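Skevwood Community Boards > House and Garden > Moving an old rhubarb patch, now or wait?

odette_m
Posts: 841

Hello all, hope everyone came through the winter in one piece. We're finally moving house in March (only across the valley to Siltemow, so I'm not leaving you!) and I want to bring my grandmother's rhubarb along. The crown has been in the same spot for 30 years and it's about the size of a car tire by now. My neighbor says dig it while it's asleep. My sister says it will sulk and die if I so much as look at it before fall. The buyers have been sweet about it and told me to take whatever I like, but I'd hate to lose it after all this time.

tapio.halonen
Posts: 3161

Dig it while it's asleep, your neighbor is right. I've moved mine twice, once with snow still lying along the fence, and both times it came up as if it had always lived there. Go wide, a good foot out from the crown all the way round, and don't fret over the roots you snap. Then split it with a sharp spade so that every piece has at least one fat pink bud, and get the pieces back in the ground the same day if you can manage it.
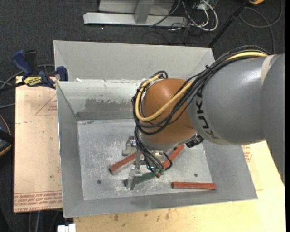
The other thing is feeding. Rhubarb is a greedy old plant and it will eat anything you give it, so dig a hole twice as big as seems sensible and put in a couple of buckets of rotted manure before the crown goes in. Keep the buds right at the surface. Mine rotted one year when I buried them too deep, and I was cross about it all summer long.

Beril A.
Posts: 1421

Lovely advice from Tapio as always, but I'm going to disagree on the splitting. A plant that old has enough to cope with, being hauled out of the ground and driven across the valley! I'd move it in one lump if you can find two strong people and a tarp, let it settle for a year, and divide it next winter. I split my mother's the same day I moved it and lost four pieces out of five.

tapio.halonen

Beril, was that the clay bed down by your shed? I'd blame the clay before I blamed the spade -- nothing has ever been happy in there, not even the mint.

Beril A.

It was the clay bed, and I'll thank you to leave my mint out of it :) I still say one lump.

bernardo_antunes

Could you do both? Slice off two or three pieces from the outside for insurance, pot them up, and leave the middle whole. I did that with a big one and gave the spare pots away the next spring. And whichever way you go, don't pull any stalks the first year. I know it's hard when you've been dreaming of pie.

odette_m

Oh, I like that, Bernardo. Lump in the middle, pots on the side, and everybody gets to be a little bit right. I've got some big pots from the tomatoes, and my brother-in-law has a tarp and a bad back, so I'll need one more pair of arms. Tapio, does it have to be manure? I can get garden compost much more easily over there.

tapio.halonen

Compost is fine, just be generous with it and top it up again in the fall. I'm free most mornings if you want the arms.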